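Fenell pump station sensor retrofit: progress report to the funding partner, December

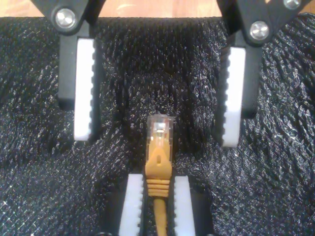

Level sensing at Fenell is the bulk of this one. Radar head over the wet well is in, bracket finally fits, 4-20 loop checked end to end at the panel. Old bubbler left running alongside it for comparison until you tell us to pull it. Comms side moved too: network runs from the panel to the gateway are now patched in yellow so the electricians stop confusing them with the control wiring, and we're buying leads with the moulded boot at the plug end only. Plain crimped ends are off the parts list. Cheap fix, should have been in the original spec.

Where we are against the plan

Fenell: installed, powered, logging. Not signed off.
Turnik: civil done, conduit in, no instruments yet. Waiting on the pressure transmitters.
Bianchini: site visit only. More below.
Gateway and dashboard: working for Fenell, placeholder screens for the other two.

So one site of three where we said we'd have 2. Turnik is the miss. Transmitters were ordered on time, supplier shipped the wrong range, we sent them back, replacements were promised and then un-promised. Have asked Jelteck for a price on an equivalent unit with the same thread and the same output so we're not stuck twice. If their quote comes in close we'll switch and send you a variation to approve.

Fenell detail

Radar reads steady with the pumps off. With both pumps running there's foam on the surface and the reading jumps. Damping turned up, helped a fair bit, but it also slows the response and the high level alarm can't be slow. Currently using the float switch as the alarm and the radar for trending only. Fine as a stopgap, not what you're paying for. Next step is a stilling tube, 900 mm, stainless, cheapest of the options we priced. Operators aren't keen on anything in the well that can catch rag so it needs to hinge out for cleaning. Drawing is done and with the fabricator.

Loop noise: had a wobble on the signal whenever the drive for pump A ramped. Shield was earthed at both ends. Lifted it at the field end, gone. Added to the commissioning checklist for the other sites.

Temperature in the kiosk got higher than we liked on the hot afternoons, the display on the transmitter went dark at 40 degrees inside. Output kept going, came back on its own in the evening. A sun shade is on the list, just a bit of folded aluminium. The enclosure vent filter was also clogged, now on the montly round.

Turnik

Trenching and conduit finished, backfilled, grass seed down at the council's request. Isolation valves in so the transmitters can be swapped without draining the main. Found the existing tapping point was downstream of a partly shut valve nobody had on the drawings, which explains years of odd pressure data. Valve left as found until operations decide. Drawing marked up, copy attached to the email.

Bianchini

Visited once. Access track is worse than the photos from the application suggested, will need gravel before we get a truck in there. No mains within reach so this was always the solar one. Panel sizing redone with winter sun figures, the original used a yearly average and the battery wouldn't have lasted through a wet fortnight. Bigger battery, same panel, small cost increase, covered out of contingency. Mobile signal fine at the top of the bank, poor at the bottom. Mast goes at the top.

Money

Spend is under forecast, mainly as the Turnik instruments got refunded. That isn't a saving, it'll go straight back out. Contingency has been touched for the battery and the stilling tube. Nothing else drawn. Full sheet attached, the tab called "old" can be ignored.

Risks, short version

Transmitter supply. See above.
Foam at Fenell. If the tube doesn't settle it we go back to a submerged pressure sensor and accept the cleaning.
Track at Bianchini. Weather.
Calibration certs for the radar head came through with a serial number that doesn't match ours. Chasing. Can't sign off with out it.

What we need from you

A yes or no on moving the Turnik milestone by 12 weeks. Approval in principle to use the Jelteck unit if the price is right. And confirmation of who gets dashboard logins on your side, we've only got the one address.

Next report after the stilling tube is in.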